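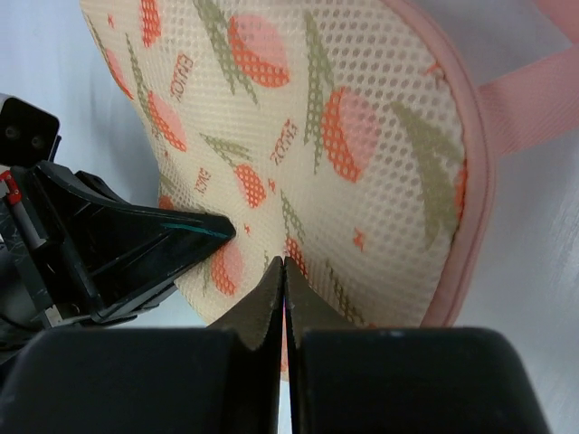

Cream mesh with a peach print, pink binding and strap.

Zetetti: a word list for printed and woven patterns

Zetetti is a plain text collection of the words people use when they talk about patterned cloth. It began as a notebook of my own and has grown into something I'm really pleased to share. There are 800 entries so far, from well-known ones like gingham and paisley to the sort of thing you only hear across a cutting table ("that one's a bit tossed, isn't it?").

English is the main language. A smaller set of 275 entries also has a Zulu column, and this is the part I've enjoyed most! Many pattern words don't carry over neatly, so some of those rows hold a short phrase where you might expect a single word. Please don't tidy them up.

What's in the folder

words.csv – the main list, one entry per row
pairs.csv – the entries with both English and Zulu
sources.txt – where each word was heard or read
notes.txt – longer remarks, arguments with myself, spelling quarrels

Columns in words.csv

term: the word or phrase, lower case unless it is a name
kind: one of motif, layout, ground, weave, colour or finish
meaning: a line or two in everyday English
also: other spellings and near neighbours, split by semicolons
heard: home, shop, mill, print or book

The layout words are worth a browse even if you never open the rest. Half-drop, brick, tossed, one-way, border... once you know them you start seeing them on curtains, on bus seats, on the lining of your own coat. Fruit prints have a little corner to themselves under motif, with cherries and lemons well ahead of everything else.

How the words were gathered

Most came from talking to people who sew, at the Cleltstead market and then in October at the Warkura open days, where I filled 26 pages and ran out of pen. The rest are from old pattern leaflets and shop labels. If I only met a word once, it has a question mark at the end of its meaning.

Things to know before you use it

Spelling is British (colour, grey, and so on).
Knitting words are thin on the ground. Lace is hardly touched.
"Ditsy" and "ditzy" are separate rows at the moment. I know!
Version 2 changed the old "type" column to "kind", so older scripts will need a small fix.

Adding words

Yes please. Send a row in the same column order and say where you heard it. Family words are very welcome, even if your gran was the only person who ever used them.

Sharing

Free to copy, change and pass on, with a mention of the project name.

Mpho Coetzee
Last updated 2026-06-20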